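Skuvville Open: group draw and the new map veto

Forum > Tournaments > Community cups

marrowfat_pete
Thursday, 19:42

The draw is out and I am far too excited to sit still! 16 teams, four groups, double elimination inside each group and then a straight bracket. Jundemcombe have landed in group B with Hutex, so we get last season's final in the opening week – I couldn't have asked for more. Group D looks the softest on paper, though I said that in spring and then watched my favourites go out in two matches.

The change I really want to talk about is the veto. Teams now ban two maps each before anyone picks, and the lower seed gets the last ban. I love it. Last time Hutex could steer every series on to the harbour map and just sit on the high ground until the clock ran down.

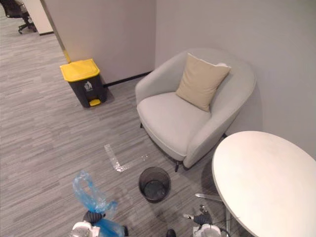

Now they'll have to show us something else. Their support duo is brilliant when the game gets messy, so I think we'll see them enjoy it as well. Anyone else doing predictions?

lowground_lou
Thursday, 19:58

Predictions: Jundemcombe, Hutex, Talukder and whoever wakes up on time in group D.

Not sold on the veto. Giving the lower seed the last ban means you play a whole qualifier to earn a top seed and then get punished for it. What was the point of those 28 matches?

marrowfat_pete
Thursday, 20:05

But the top seed still picks first! And picks side on the decider. I'd take that over a ban any day.

lowground_lou
Thursday, 20:11

Side pick is worth next to nothing on half this map pool. Ask anyone who plays tank.

tincan_tara
Thursday, 20:30

I play tank and I'd say side matters loads on the canyon map and hardly at all on the others, so you're both a bit right. For anyone who missed it, I'm pasting the group B preview from the cup page, as it goes into the bans properly:

"Jundemcombe come in on a run of over 15 map wins and they have done it with the same five players all year. What I like most is how quickly they swap roles when a plan goes wrong. 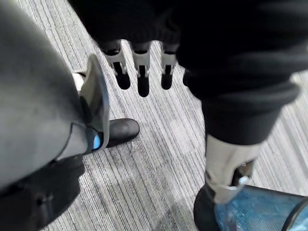
Yuk-lan Ho
Group stage analyst

"Expect them to ban the harbour first and leave the canyon open. Their flex player, Chaiwat Mahawong, has the best timing in the cup on that map, and Hutex have avoided it since the qualifier. If Hutex use a ban on it, the temple is back in play, and both sides have looked shaky there."

So that's a proper three-way puzzle before a shot is fired. Can't wait.

lowground_lou
Thursday, 20:44

Good preview, fair enough. I still think she's too kind to Jundemcombe. Most of that run was against teams from the bottom half, and they dropped 4 rounds in a row to Talukder in the friendly.

quillbox
Thursday, 21:03

That friendly was played with a stand-in, though, and on the old patch. I wouldn't read much into it.

Talukder are the ones I'm watching. They've gone for two snipers in practice matches, which sounds daft, and it is a bit daft, but it's such fun to watch when it comes off. They hold one lane with both of them and dare you to walk into it. 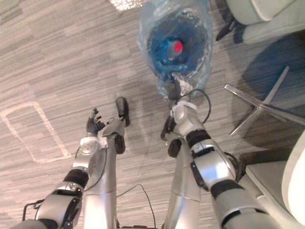 The trouble comes when somebody dives the back line early. Hutex would eat that set-up alive, Jundemcombe maybe not, as they like to play slow and take space first.

marrowfat_pete
Thursday, 21:10

Oh, I want Talukder v Hutex in the semis so badly now. Two snipers against the quickest dive in the cup, best of five, temple as the decider!

tincan_tara
Thursday, 21:26

One small moan: the group matches overlap again. Two streams at once in the first week, and the B opener is up against the A opener. I get that there are only so many evenings, but the replays went up really late last season and I'd seen every score by then.

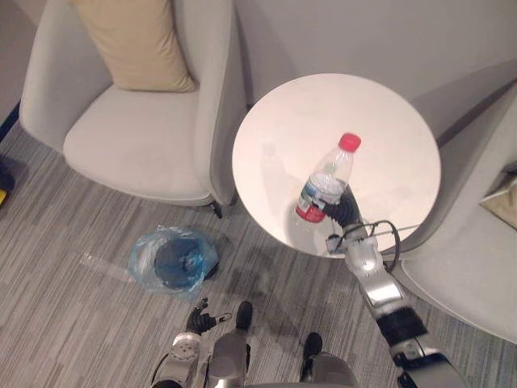 I'll be on the B stream, obviously. If anyone is watching A, please put spoilers in the other thread.

lowground_lou
Thursday, 21:31

I'll do A. Somebody has to. And if the top seed loses to a last ban in week one, I'm coming straight back here to quote you all.

marrowfat_pete
Thursday, 21:35

Deal! Predictions sheet is in the pinned post, get your picks in before the first match starts.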